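6 Apr 2021

Spent most of the day on the hand-held gripper, number 14. The fingers had been closing a little crooked since last week and Aušra Grigaitė finally put it on my list. Logged it under job 1295 before I touched anything, because Booker Ambrose asks for the number first and the story second.

Took the left finger off and cleaned out the pivot. A lot of gray lint in there, packed tight. The Corus grease we switched to in August holds on to fiber more than the old stuff did, and I think I was putting on too much. Used a thin smear this time. The spring was fine. The bushing had some wear, so I swapped it from the Deltville kit.

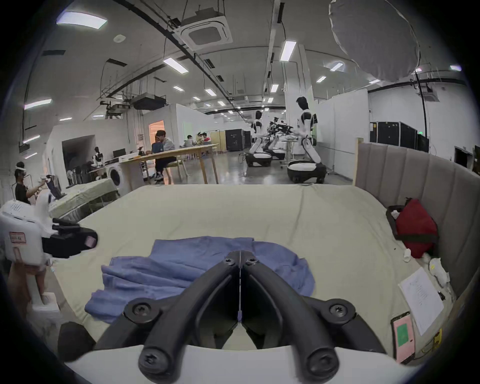

Closing the fingers is where I check my own work. I bring them together slowly and look for an even line from the mount to the tip. They come to a narrow V with a thin seam down the front, and I go by that seam more than by the gauge. The round black Torx screws get done last, a bit at a time, left and right in turn. If I run one side all the way down first the finger pulls over and I have to start again, as I did twice this morning. Booker says to use the small driver and stop when the wrist wants to. I set the torque driver anyway and wrote the setting inside the lid of the case.

Had lunch late. Called Colomden about the spare tips and was on hold for up to 6 songs, all the same song. They have four pairs left and will send two.
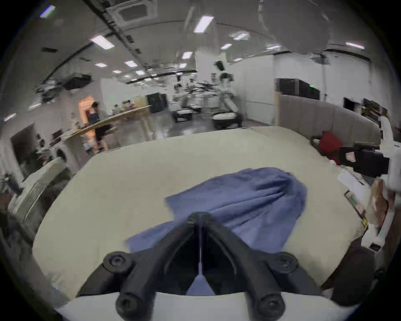

After that I went over the mount screws and put a paint mark on my list for the next service, as I had no paint pen with me. Aušra wants the Rimkutė checklist filled in for every unit from now on, even for a cleaning. It's two pages and half of it is about cables.

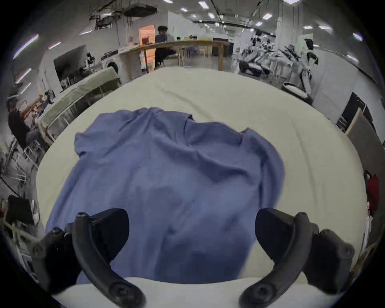
Fingers open over the blue T-shirt.

Still to do: order bushings, return the long hex key to Booker, ask Aušra who has the second torque driver. Unit 9 is next and I already know the spring is bad on that one.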